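Monday, November. Wash bench, entry on the vinegar business

Share 9
4 comments

Picking up where the last entry stopped. The claim on the table is still the one from the Trodberg leaflet: a bath towel that has gone stiff and stopped drinking up water can be "restored" by a capful of their rinse, used in place of softener. The leaflet says restored to what, if you read it closely. It says restored to "its original touch". So a feeling. There is no number anywhere on the sheet and I have been over it twice, front and back.

Rodica Hodoroagă thinks the rinse works and has thought so since the first batch came back. I think it smells of vinegar and costs more than vinegar. We agreed to stop arguing and do nine washes properly, and what follows is the state of play after the ninth.

Setup, for anyone reading who wasn't in. All the towels are from the Bisht order, same lot, same size. They came with a finish on them from the factory, as new towels do, and you can feel it: slippery, a bit like a cheap shirt. Water beads and sits there looking at you. This matters more than people allow. If you take a towel out of the packet, wash it once in anything at all and then declare it more absorbent, you have measured the finish coming off. I'm fairly sure that is half of what people are reporting when they write in to say a product has changed their lives.

So all of them had three plain washes before we began, no detergent, nothing in the drawer. After that they went into groups of four:

- Pristito powder only, plain rinse
- Pristito powder, Trodberg rinse
- Pristito powder, ordinary white vinegar from the shop
- Pristito powder, supermarket softener (the pink one, label came off in the damp, will find the name)

Everything in the Gudska machine on the same programme. I wanted to use both machines to save time and Rodica said no, and she was right, the other one leaves far more water in at the end of the spin and we would never have untangled it.

Amount of rinse: the leaflet says a capful. The cap has no line in it. Filled to the brim without spilling it holds a good deal more than if you pour like a normal person. I filled it, tipped it into the measuring jug and decided to use 80 ml for everything, vinegar and softener included. Trodberg may say that's wrong. They could have put a line in the cap.

Drying: on the rack in the back room, window shut, fan off. No tumble dryer for this round. I know the dryer makes everything softer and that is exactly why it stayed off. Most of the stiffness people complain about is from line drying in still air, where the loops set flat against each other as the last of the water leaves. Shake the thing hard and half of it goes. I mention it because I have yet to see a softener advert in which the towel hasn't been very obviously shaken, or brushed, or I would guess both.
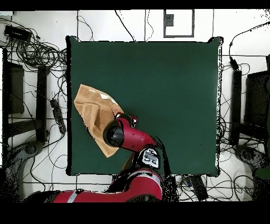 The drop test is the simplest and the one I trust most. One drop from the pipette, held low so it doesn't splash, stopwatch on until the shine goes off the surface. The trouble is deciding when the shine has gone. Rodica calls it earlier than I do. We found that out on the first afternoon when our times for the same towel were nowhere near each other, so from then on she did all the drops and I did all the writing down, with the group marks folded under where she couldn't see them. It's a poor man's blind test. She could still smell which ones had been in vinegar, she says, and I have no answer to that except to leave them hanging longer.

The sink test is messier. Dry towel on the scales, into the shallow tray, lift, let it drip until the drips slow down, back on the scales. "Until the drips slow down" is doing a lot of work in that sentence and I'd like us to settle on a fixed time before anyone repeats it. I was strict about it at the beginning and less strict by the end of the day when my feet hurt, and I can see it in the later weights, which wander.

Results, such as they are.

The softener group was the slowest to take up a drop, every time, from the second wash on. No surprise. It coats the cotton, that's its job, and the coating is what feels nice. By the last wash you could watch the drop sit up on the loops and think about it. If anybody wants one thing from this entry to pass on, pass that on: softener makes a towel pleasant to hold and worse at being a towel. I had expected to find it exaggerated and I didn't.

The plain rinse group and the vinegar group I can't tell apart. On some days vinegar was ahead and on some days it was behind, and the gap between two towels in the same group was bigger than the gap between the groups. That is the sentence I would like printed on the back of the leaflet.

The Trodberg group was in with those two. Slightly ahead on the drop test, slightly behind in the tray. Rodica points to the drop test. I point to the tray. I don't believe either of us. With so few towels you can get a "slightly ahead" out of which end of the rack they hung on, and I noticed only after the sixth wash that the Trodberg lot had always been hung nearest the door. My fault. I swapped the order round after that and the slight lead got slighter. It hasn't gone altogether and I'm writing that down because I'd rather it had.

Feel. We put this off as long as we could. Rodica passed the towels to whoever came in for tea and asked them to put them in order, softest first, no talking. The softener won with everyone. After that it was a mess. The same person, given the same towels after lunch, put them in a different order and was quite cross when shown the two lists. I have kept the lists. They are in the back of this book and I think they're the most useful thing we've got out of the month, because they show how much of "its original touch" is in the hand of the person touching.

Now the argument for the other side, which I promised to put down fairly.

Our tap water is soft. Anyone with a furred kettle will say that of course an acid rinse does nothing here, there's nothing for it to do. The claim for vinegar, when it's made by people who know anything, is that it dissolves the mineral left in the loops and helps shift detergent that hasn't rinsed out. Here we have hardly any of the first and, at the dose I was using, probably not much of the second. So what we've tested is vinegar where vinegar isn't needed. That's a fair objection and I can't wave it off. I would only say that the leaflet doesn't mention hard water at all. It says "all homes".

Second objection, also Rodica's: our towels were new, near enough. A towel that has had years of too much powder in it is another animal. She has offered some of her own from home, which she describes as "boards". I'd like to take her up on it, though then we have towels with a history we don't know, different makers, different ages, and one result per towel. We might cut each one in half and treat the halves differently. That seems to me the only decent way of doing it, and she isn't keen on having her towels cut in half.

Third, and this one is mine. I measured the Pristito powder with their scoop, level, as on the box. I have a feeling the box is generous. Companies that sell powder tend to be. If we halved it, the plain rinse group might come out softer than anything else on the rack, and we could stop putting things in the drawer to get rid of the things we put in the drawer. Would like to try it. Cheapest experiment available, we already own the powder.

A note on smell since it comes up every time somebody reads these. Dry, I couldn't smell vinegar on anything. Rodica could. Wetted again, both of us could, faintly, on the vinegar group and not on the Trodberg. They've put a scent in theirs, something green, cut stalks. So there is your difference, if you were looking for what the extra money buys.

Also the rubber. Somebody left a comment on the last entry asking whether vinegar ruins the door seal. I don't know. I've seen it stated as plain fact in both directions by people selling opposite things. I ran a finger round the Gudska's seal after the last wash and it felt like a door seal. A few weeks of use tells you nothing about years of it. If I owned a machine I was fond of I would probably not pour acid in it every day on the word of a leaflet, and if I'd been doing it for years I wouldn't lie awake either.

To do:

Fixed drip time, written on the tray so I can't cheat.
Find out what the pink softener was.
Ask Bisht what the factory finish is. They won't say, but ask.
Halved powder run, plain rinse only.
Hard water. Rodica's sister has it badly and may let us fill some containers from her tap. The machine would have to be filled by hand and I'm not looking forward to it.
Rehang in a different order every wash, and write the order down BEFORE hanging.

The leftover Trodberg is on the top shelf behind the borax. Please don't use it for the tea towels, I need what's left for the hard water run.

Share this entry
3 comments on the previous entry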